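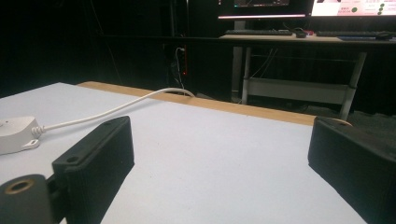 Ein Lob der langen Tischgespräche

Ich liebe Brettspiele, die einen ganzen Abend verschlingen. Die mit dem dicken Regelheft, bei denen man um halb elf noch einmal Tee aufsetzt und jemand fragt, ob der letzte Bus schon weg ist (ist er, meistens). Im Juli saßen wir zu viert über »Hanrahan«, einem Handelsspiel mit 937 Karten, und ich habe in diesen Stunden mehr über meine Mitspieler erfahren als in drei Jahren gemeinsamer Mittagspausen!

Kurze Spiele haben ihren Platz, ich habe selbst ein Regal voll davon. Aber ein langes Spiel lässt Raum für das, was dazwischen passiert. Während am anderen Ende gerechnet wird, erzählt man vom Umzug, von der kaputten Heizung, von einem Roman, den man nie zu Ende gelesen hat. Dann ist man plötzlich dran und hat vergessen, warum man unbedingt Wolle kaufen wollte – herrlich.

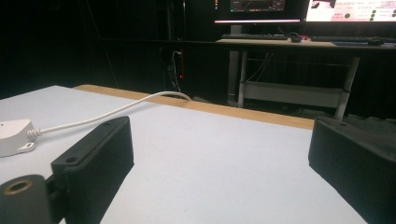

Ein heller Tisch mit viel freier Fläche.

Gegen die Länge wird gern eingewandt, dass man heute keine Zeit mehr habe. Das glaube ich nur halb. Dieselben Leute schauen an einem Sonntag eine komplette Staffel durch, und ich gönne es ihnen von Herzen. Es braucht bloß eine Verabredung, die früh genug im Kalender steht, und einen großen Topf Suppe.

Unsere Runde trifft sich inzwischen alle 16 Tage, ein krummer Rhythmus, der sich aus den Schichtplänen ergeben hat. Als Nächstes kommt »Emwood« dran, angeblich noch zäher, mit Wetterphasen und einer eigenen Tabelle für Hochwasser. Ich habe die Anleitung schon zweimal gelesen und freue mich wie ein Kind darauf, sie den anderen vorzutragen.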